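Moodley Tool Library to reopen with longer hours and a winter lending season

FOR IMMEDIATE RELEASE

Moodley Tool Library is reopening its doors on Tuesday in its new home at the old Brumetti shoe shop on Drulteck Street, and we could not be happier to be back!

The library lends hand tools, garden tools and small power tools to anyone who lives or works in Moodley. There are now 235 items on the shelves, from bradawls and spokeshaves to a very popular wallpaper steamer, and all of them can be borrowed for up to 11 days at a time. Membership costs £15 a year and covers everyone living at the same address.

The new shop has nearly twice the floor space of our old unit behind the bus station, which many members will remember for its single window and its steep back step. Drulteck Street has a level entrance, a proper counter, and a long wall where the saws and spades can hang in full view. We have kept the Brumetti sign over the door (it was far too handsome to take down) and the old shoe racks turned out to be just the right depth for planes and sanders.

Opening hours are going up too. The library will be open four days a week, with one late session until 8 pm for people who can't get to us during working hours. Returns can be left in the locked hatch beside the front door at any time, although we do ask that anything with a blade is handed over at the counter.

December will see the start of our first winter season, with extra stock for the jobs that come up in the cold months. Draught-proofing kits, radiator bleeding keys, pipe cutters, hedge saws and snow shovels will all be on loan, and there will be free evening sessions on sharpening, hanging a shelf and looking after wooden handles. The sharpening evening is a particular favourite of ours, and there is a real pleasure in seeing a dull old chisel come back to life. Places are limited by the size of the workbench, so please book at the counter.

Last year members took out about 300 loans, and the most borrowed item by a long way was the tall stepladder. We now have a second one, thanks to a grant from the Plerkemon Fund, which has also paid for the new shelving and a safety check of every power tool in the collection.

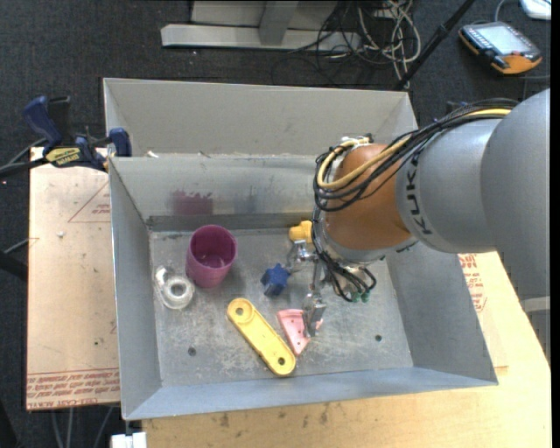
Tool donations are welcome from opening day, and we are keen to have spanners, sockets, clamps, trowels and secateurs, even if they need a clean. Please sort them before you come and leave out anything with a cracked handle or a frayed lead. A big open metal bin like the grey one in the photo, with its straight sides and scuffed floor, is just the sort of thing to sort into at home, and a wooden tabletop puts it at a comfortable height. Bring the tools to the side entrance in a box or bag you can carry safely, and we will check them over at the counter and give you a receipt. Larger items such as mowers and wheelbarrows can be brought in by arrangement. Please ask at the desk or send a message through the library's website.

Ends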